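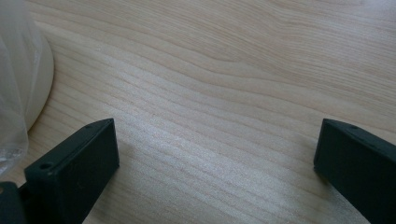 Can the Skurkala preamp be used with a twelve-string guitar?

It can be used with any acoustic instrument fitted with a passive piezo or magnetic pickup, and twelve-strings are included. Set the input pad to on if the pickup is a magnetic type with a high output.

Dumby Skurkala acoustic preamp and DI
Order code 1174

The Skurkala is a single-channel preamp and DI box for acoustic guitar, bouzouki, mandolin and fiddle. It takes an unbalanced jack input from the instrument and gives a balanced XLR output to the desk, with a separate jack output for a stage amplifier. The two outputs can be used together. The tuner output is always live, including when the mute switch is down.

Controls
Gain, bass, middle, treble and output level are on the top panel. The middle control has a three-position switch for its centre frequency. A notch filter is fitted for feedback, and this is best set at soundcheck with the monitors at show level. Phase reverse, ground lift and the input pad are on the side, recessed so that they are not knocked by a foot.

Power
The unit runs from one 9 V battery for up to 18 hours, or from a regulated 9 V supply, centre negative. Phantom power on the XLR will not run it, but will not harm it either. The battery is disconnected when nothing is plugged into the instrument input.
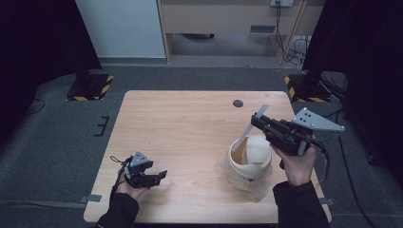
Both jack sockets are locking types, fixed to the case and joined to the circuit board by short wires. They will take the normal pull of a player moving on stage. For table use, as in home recording or lap-style playing, some care is still needed. A cable that trails down past the edge of the table, like the one at the right in the photograph, puts its own weight on the plug, and should be looped once round a leg or clamp before it reaches the floor. The XLR latch is metal and can be replaced by a repair shop.

Changes from the earlier model
The input impedance is now switchable, which helps with older piezo strips that sounded thin through the first version. The treble control has a gentler slope – this was asked for by Kathleen Gallagher, who used a pair of the first units on the Ní Chonaill album. The circuit was revised by Mudassar Sandhu at our Ekness workshop. Earlier units cannot be upgraded.

In the box
Preamp, battery, four stick-on feet and printed guide. The power supply is sold separately.

Delivery
Units are built in batches of 12. Orders placed after the current batch is sold will be sent in December.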